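Homemade Fizz Without Mopping the Ceiling

The first ginger beer I ever made was in a glass bottle with a swing top, and I left it on top of the fridge in a warm kitchen. It went off a little after 3 a.m. I have since learned a few things, most of them with a sponge in my hand.

Use plastic for your first batches. A clean soda bottle is ugly, and your guests will think less of you, but you can squeeze it. Soft means wait. Hard as a rock means get it into the fridge now, before you finish your coffee.

Leave two inches of space at the top. The recipe that came with my Musidham bottling kit says one inch. The people at Musidham do not have to clean my kitchen.

Sugar is where everybody gets greedy. For a 2-liter bottle I use 100 grams and a pinch of bread yeast you could lose under a fingernail. Doubling the yeast will not get you a better drink. It gets you something that tastes like a wet bagel, sooner.

If you would like your fizz the easy way, mix a strong syrup and top it up with cold seltzer. Cold is the whole trick. Warm seltzer goes flat while you're looking for a spoon, and stirring it hard finishes the job. Pour the syrup first, tilt the glass, one lazy turn with a long spoon, done.

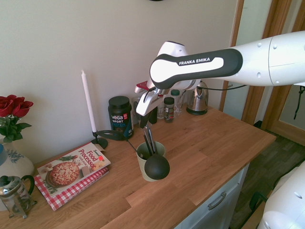 Jars and utensils at the back of the counter, out of the splash zone.

For spiked seltzer, add the liquor to the syrup and chill that too. My neighbor Luzius Gasser keeps his vodka in the freezer and his lemons in the car, and I can only vouch for half of that system. One part liquor to four parts seltzer is plenty on a weeknight. Taste before you add more lemon.

Labels! Masking tape and a marker, with what it is and when it went in. I once served a November plum syrup that was really a November beet brine. Ottó Somogyi drank the entire glass and asked for the recipe, so there may be no lesson there.

Sticky bottles: fill with hot water, a spoonful of baking soda, and leave them overnight. Rinse until you're bored. For the ring of gunk at the bottom, a handful of uncooked rice and a good shake will do more than the Dirkum bottle brush I paid real money for, which bends at the neck and stays bent.

Open everything over the sink. Point it away from your face, the dog, and any wall you have recently painted. Crack the cap a quarter turn, let it hiss, close it, and try again in a minute. It's slow and a little undignified, and you will look like someone defusing a lemonade.

Once it's open, drink it within two days. Those little rubber stoppers buy you maybe one more.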